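Can a robot do your chores yet?

Many children ask us this question when they visit the workshop. They want to know if a robot can clean their bedroom. I am sorry to say that the answer is "not really", but it is a long answer, and I will try to explain it well.

First, you already have some machines that do chores. A washing machine washes. A dishwasher washes too. They are very good at it, and they do not get tired. But look at what they do not do. The washing machine does not pick up your socks from under the bed. It does not fold the shirts. A person must bring everything to the machine and take everything away after.

The reason is that a washing machine works inside its own box, where everything is always the same. Your bedroom is never the same two days. Yesterday the sock was on the chair, today it is inside a shoe. For you this is easy. For a robot it is a new problem each time.

Try this at home

Put on thick winter gloves. Now ask somebody to tie a scarf over your eyes and give you 15 coins on a table. Try to pick them up one by one and put them in a cup. It takes a long time, and probably some coins fall on the floor. Now take off the gloves but keep the scarf. It is much easier, yes? Your fingertips tell you many things: where the edge is, if the coin is slipping, how hard you are pressing. A lot of robots have very little feeling in their fingers, so they must do most of the job by looking.

What about factories?

In factories robots have worked for many years. They weld cars and lift heavy boxes. In the factory of Garkon, where our club went in March, one robot arm puts lids on paint cans. Our guide, Ryszard Kołodziej, told us it closes 810 cans in one hour. But each can arrives at exactly the same place. One of the children asked what happens if a can lies on its side. Mr. Kołodziej laughed and said that then the robot stops, and he must go and stand the can up.

So a robot can be fast when everything is in order, and helpless when one small thing is wrong.

Jobs in the middle

Between the factory and your bedroom there are jobs which are a little bit the same each time and a little bit different. Taking apart old computers is one of them. People throw away many computers, and inside there are parts that can be used again, for example the hard drive. This is the part where the computer keeps your pictures and games, even when it is turned off.

Two computers of the same model have the drive in the same place. This helps the robot. But the cables are soft, and they never lie in the same way. Soft things are difficult for robots. A cable can hang in front of the drive, or catch on a corner. You would push it away with one finger and not even think. Also the robot must hold the plastic parts strongly enough that they do not slip, but so gently that they do not break.

When you look inside a computer, try to find these things: the green board, the silver box that gives the power, and the blue plastic pieces at the drive. 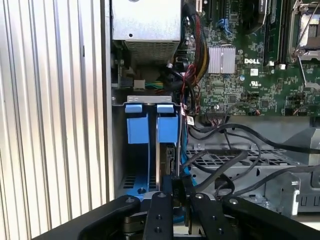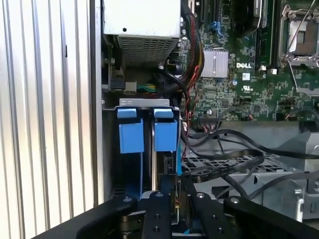 Alluvov Young Makers Club, Robot Group

So, can machines do this work yet? Sometimes, and slowly. A robot can learn one job on one kind of computer. If you give it a different computer, with screws in another place, it may need to learn again. A person who does this work every day needs only a short look and then begins.

I think that robots will help at home one day, but I cannot tell you the year. Until then you must pick up your socks yourself.

Words to remember

Gripper: the hand of a robot. It can have two fingers, or more.
Motherboard: the big board where the parts of a computer are connected.
Heatsink: a piece of metal with thin fins. It takes heat away from a chip.

Text by Apolinar Quezada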